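Torkadach opens bookings for its tray-packing trial kit

21/10/2026

Small packing rooms that have been wondering whether a robot hand could take on some of their fiddlier jobs will soon have a fairly gentle way of finding out. Torkadach, the Clakby firm best known round here for its conveyor repairs, has opened bookings for a hire kit built around one arm, one five-day visit and a good deal of patient help from its own staff.

The kit is called Gunard, and it is meant for the sort of work that has always been done by somebody with quick fingers and a radio on: putting parts into divided cardboard trays, taking them out again, and turning them the right way round before the lid goes on. Customers send in a sample of their own trays beforehand (the plain brown ones are perfectly welcome) and a setter spends the first morning of the visit teaching the arm where the compartments are, with a laptop close by and plenty of stopping and starting.
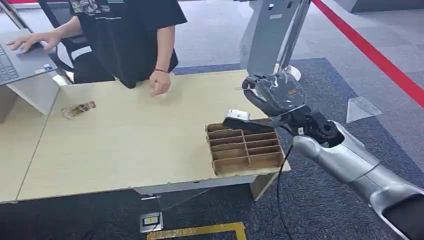
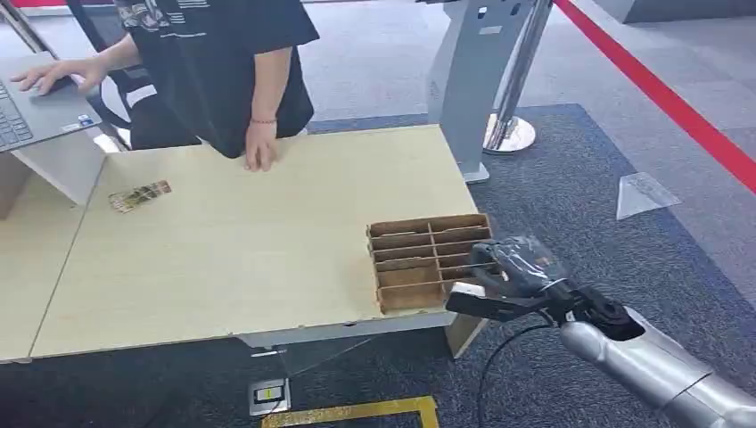

The arm and a divided cardboard tray, with the laptop on the left in both pictures.

Torkadach says the hire price is £1,246 for the week, which covers delivery, the setter's time, a spare set of finger covers and a written report at the end. Travel is included for anyone within 40 miles of Clakby, and beyond that it is charged by the mile. There are 4 kits to go round, so the firm is asking people to be a little flexible with their dates, particularly those hoping for something before the Christmas rush.

One of the first to put its name down is Nikolovski, the family-run lamp and fittings supplier out on the Gunnel Road, where the packing bench handles 143 different parts and the trays change with nearly every order. The company told us it has no wish to part with any of its packers, all of whom it is very fond of, but it would dearly like to give them a rest from the smallest compartments, which are hard on the eyes by the middle of the afternoon.

We did ask about speed, and the answer was refreshingly modest. The kit is slower than a practised packer, and Torkadach would sooner people came to see it on those terms. It also needs a sturdy table, a clear patch of floor and a socket within easy reach.

Bookings are being taken by telephone or at the Torkadach trade counter, and trays for sampling can be handed in there too. Please write your company name on the underside.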